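Dela Peña in no hurry to panic as Clinham's slide continues

May 7, 2023
By the Josell football desk

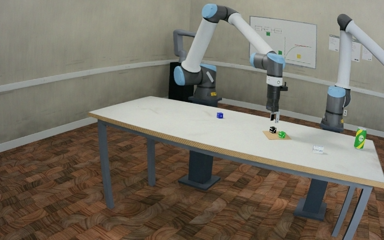

"Ask me again in the spring"

Bienvenido Dela Peña has been asked the same question, by his own reckoning, in every car park in the district. He has been asked it at the chemist. He was asked it in April by a man holding the other end of a mattress they were both trying to get up a flight of stairs, and he says that was the only time he gave a truthful answer.

"I said I hadn't the foggiest why we can't score," the Clinham manager says. "Then he dropped his end."

Clinham have one win from their opening matches and sit a place off the bottom, which is an odd spot for a club that finished last season with a trophy and an open-top ute. The defence that gave up next to nothing last year has developed a generous streak. The forwards have been hitting things, mainly the fence. On the weekend they lost 3-0 at Hegyi, and the third went in while two Clinham defenders were appealing for a throw-in at the far end of the ground.

"I've watched it back," Dela Peña says. "I was hoping it would be better on a small screen."

We meet in the clubrooms, where he has made a pot of tea and forgotten to offer any of it. He is 69 and in his fourth season in charge, having retired from coaching twice before that. The first retirement lasted a winter. He describes the second as "a long weekend with a cake."

He won't have it that the players have gone soft. He has heard the theory that a title fills the legs with sand, and he thinks it's put about by people who have never won one.

"They train harder than they did last year, if anything. I've had to send a couple of them home. Last season we'd be rubbish for 80 minutes and someone would bundle one in off his hip, and we'd all say what character. Now we're decent for 80 minutes and it comes off his hip and goes wide. Same hip."

Life after Flandus

The easy explanation is the sale of the captain to Flandus over the summer, and Dela Peña is happy to let people use it. He says he didn't want the lad to go and drove him to his medical anyway.

"He needed a lift. What was I going to do, let his tyres down? He's a better player than this level and he's got a mortgage. I told him to ring me if they made him play on the left. He rang me in the first week."

The money has been spent on drainage. The southern end of the pitch used to hold water from the first rain until the cricketers came back, and it now drains so well that visiting sides have been passing compliments on it as they leave with the points. Dela Peña would have liked a centre-forward. He concedes that a centre-forward would have spent half his time at the southern end and probably drowned.

In the meantime he has tried two strikers, then one, then, for the first half against Josell, none.

"People laughed at that. We were level at half-time. Then I put a striker on and we lost."

The Josell match is the one that still bothers him, more than Hegyi. Clinham had a goal chalked off for offside and then conceded from the free kick, all inside a minute, and he was spoken to by the referee for something he insists he said to his own thermos. He has written to the league about it. The league has written back, thanking him for his interest in the game.

The old minute book

If he seems relaxed, he puts some of that down to being old and some to the club's records, which he has taken to reading after training. Across its history Clinham has played 1622 competitive matches and lost more of them than it has won. There is a stretch in the middle, before the grandstand went up, where the secretary stopped recording the scorers and simply wrote "again" beside each defeat.

"That cheers me up no end. They kept turning out. Some poor bloke lined the pitch every week knowing what was coming. We've had one bad patch and there's a fellow on the radio saying the culture's broken. We haven't got a culture. We've got a canteen and a set of bibs."

He does allow that the next month matters. Flandus visit in a fortnight, with their new signing, and the ground should be close to full for the first time since the final. Before that comes a cup replay away, on a pitch he says has a slope you could ski. Two of his injured players should be back for it. A third has been cleared to run but not to turn, and Dela Peña is still working out where that might be useful.

The board has told him his job is safe. He has been told this before, at another club, and cleared his desk the same afternoon. This time he doesn't have a desk.

"They've been very good, to be fair. The chairman shook my hand and asked what my favourite meal was. I thought, hello. But it was for the presentation night."

Would he walk if the results didn't turn? He spends a while looking for the lid of the teapot.

"We'll win one. It'll be an awful game and it'll come off somebody's backside, and you'll all write that we've rediscovered our spirit. I'd appreciate it if you spelled my name with the squiggle when you do."

Training was due to start at half past six. At twenty-five to seven he went out to find the bibs.

3 comments | 4 shares

Contact the sports desk | © 2023 | Back to top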